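Bralent Releases Hand-Held Teaching Kit for Soft-Goods Handling

Feb 20, 2022 — Bralent today announced the release of Kistar, a kit for showing a robot arm how to do a job by doing the job yourself. The kit is made up of a hand-held gripper tool with a wide-angle camera, a charging dock, and software that turns a recorded demonstration into something a robot arm can learn from. It is aimed at small manufacturers, repair shops and research labs that work with cloth, film, cable and other materials that do not hold their shape.

Orders are open now. The first units ship in April.

Kistar was developed over two years with Oveo, which wrote the recording and playback software, and Zürcher, which makes the jaws and the trigger mechanism. Bralent handled the overall design and will be responsible for sales, training and support.

Teaching by Hand

Most robot arms are still programmed point by point. A technician moves the arm to a position, saves it, moves it to the next position, and saves that one too. The method works well for rigid parts that arrive in the same place every time. It works poorly for fabric. A piece of cloth picked up at its center folds one way on one attempt and another way on the next, and a list of saved positions has no means of dealing with the difference.

With Kistar, a worker holds the gripper tool and performs the task directly. The camera mounted on the tool records what is in front of the jaws. The software tracks where the tool is, how it is tilted and how far the jaws are open. No robot needs to be present during recording. The same style of jaw and the same camera are then fitted to the robot arm, so that what the robot sees when it works is close to what the worker's tool saw during the demonstration.

The kit also supports remote control. An operator can use the same hand-held tool to drive a robot arm in real time, from across the room or from another building on the same network. Bralent expects most customers to use the hand-held method to collect the bulk of their recordings and to use remote control for corrections, when the robot has learned most of a task but still goes wrong at one particular step.

A working session recorded on the tool shows the kind of material involved. A crumpled piece of light blue fabric is bunched above a black item with two yellow tips, held between the white jaws over a white table. Gathered cloth of this sort is one of the harder things to describe to a machine in numbers, and one of the easier things for a person to pick up. 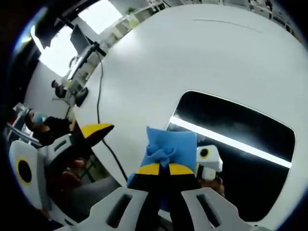 Product Bulletin, Issue 6, page 2

Recording in an Ordinary Workroom

Bralent designed the kit to be used where the work already takes place. Recording does not require a cage, a special floor or markers fixed to the ceiling. The software finds its position from fixed features in the room, such as window frames, shelving and the edges of furniture. People can stay at their desks while a session is going on, and cables, monitors and tools may be left on the table as long as they do not block the task.

Lighting is the main thing to plan for. Strong daylight through a window, or a bright strip reflected in a dark screen, can wash out part of the view. The recording software includes an exposure check that runs at the start of every session and shows a warning if too much of the view is overexposed. Bralent recommends recording the same task under several lighting conditions so that the robot does not come to depend on one of them.

The tool can be used in either hand, and two tools can be linked for tasks that need both. Linked tools share a clock, so that the two recordings line up without any editing. A single charge lasts for six hours of recording, and the battery can be changed without ending the session.

How a Task Is Built

A task in Kistar begins with a name and a starting layout. The worker places the materials on the table, presses the trigger to begin, performs the task, and presses it again to stop. Each recording made this way is called a take. Takes that went badly can be deleted on the spot or marked as mistakes. Marked takes are kept separately and can be used later to teach the robot what to avoid.

Bralent suggests 30 takes for a first test of a simple task, such as moving a folded cloth from a table to a tray. A task that involves gathering, draping or pulling fabric over another object needs more, and customers should plan on 300 takes before putting such a task into regular use. Takes are usually short, and a worker who knows the job can complete a set over the course of normal shifts.

After recording, the software checks each take for gaps. If the camera lost its place, or if the jaws were hidden for too long, the take is flagged and left out. The remaining takes are used for training, either on a computer supplied by the customer or on a service run by Oveo. Recordings stay on the customer's own equipment unless the customer chooses the service.

The trained task is then loaded onto the robot arm and run at reduced speed with an operator standing by. If the arm makes a wrong move, the operator takes over by remote control, finishes the step and lets go. The takeover is saved as a new take and is included the next time the task is trained.

Jaws and Hardware

The jaws supplied with the kit are white, curved inward, and slotted. Zürcher chose the curved shape so that the tips meet first, which lets the tool pinch a single layer of cloth from a flat surface. The slots allow the flat faces to give slightly when they close on something hard. Jaws are held by a spring catch and can be changed without tools. A longer pair and a narrow pair are sold separately.

The robot-side mount fits the standard flange found on most small arms. Adapter plates for other flanges are available on request. Customers who already own an arm do not need to buy a new one from Bralent, and the kit does not change the arm's own safety settings — speed limits, stop buttons and guarding all remain under the control of the arm's maker and the site's safety officer.

Early Use

Test versions of the kit have been in use at Bralent and at the workshops of both partner companies. Tasks recorded so far include sorting cloth pieces, laying fabric over small parts, placing lids, and routing thin cable along a table edge. Cable routing gave the most trouble in testing and is listed in the manual as an experimental task. Work on it continues, and an update is planned.

Feedback from test users led to several changes in the final design. The trigger was made lighter after users reported tired fingers in long sessions. The camera was moved back from the jaws to show more of the table. A sound was added at the start and end of each take, with a setting to turn it off in shared rooms.

Availability

Kistar is sold as a single-tool kit and as a two-tool kit. Both include the camera, one pair of standard jaws per tool, one robot-side mount per tool, the dock, and a one-year software license. Training for new customers is offered online and at the Bralent workshop. Schools and research labs may apply for reduced pricing.

Existing customers of the earlier Bralent remote-control handle can trade it in toward either kit. Recordings made with the earlier handle can be imported, although they contain no camera view from the tool and can be used only for playback.

About Bralent

Bralent designs tools for teaching and operating robot arms. The company sells to manufacturers, laboratories and technical schools.

Media and sales inquiries may be sent to the Bralent press office through the contact page on the company's website.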